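Home Notebook Projects Archive Contact
Search this notebook Go

Dye bench, Tuesday, September

Started the second madder bath at the Collham workshop. The first one, from last week, gave a brick colour on the Merkbridge wool, and I wanted something closer to a true red. I weighed 88 grams of dry wool and put it to soak overnight in plain water. The mordant is alum, the same jar as before.

The root was chopped smaller this time. I kept the bath at 40 degrees for the first hour and wrote down the reading every few minutes, then let it rise slowly. Last time I let it go too hot at the end and I think the brown came from there. The tap water in Costley is harder than ours, so Guido's results cannot be compared directly with mine. I should have noted this in the August pages.

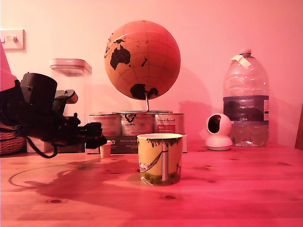 Globe, patterned mug and water bottle on the table, red light.

Skein 1, out after one hour: pale orange, a bit flat.
Skein 2, out after two hours: better, warm red, even along the whole length.
Skein 3, left in to cool with the bath: not yet taken out.

I rinsed the first two in water of the same warmth, to avoid felting. Skein 2 still lost some colour in the rinse, more than I like. Perhaps the wool was too crowded in the pot - I must try the big enamel one next time. The colours must be judged by the north window tomorrow morning, when they are dry. Last week I decided too early and wrote "crimson" in the book, and it is not crimson at all.

Chalk: I added 3 grams to the bath. The old recipe says 16 for a full pot, but it does not say how big is the pot. 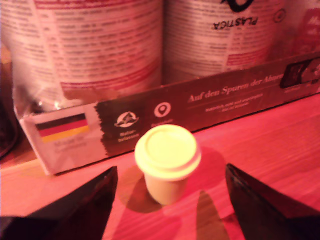 Guido Guerra wrote back that chalk is wasted if the water is already hard, and that he would leave the wool in the cooled bath until the next evening before touching the recipe again. He also asks for a short piece of skein 2 to wash with his own soap.

I will cut him a piece from the end with the knot. Skein 3 stays in the pot until tomorrow evening, lid on.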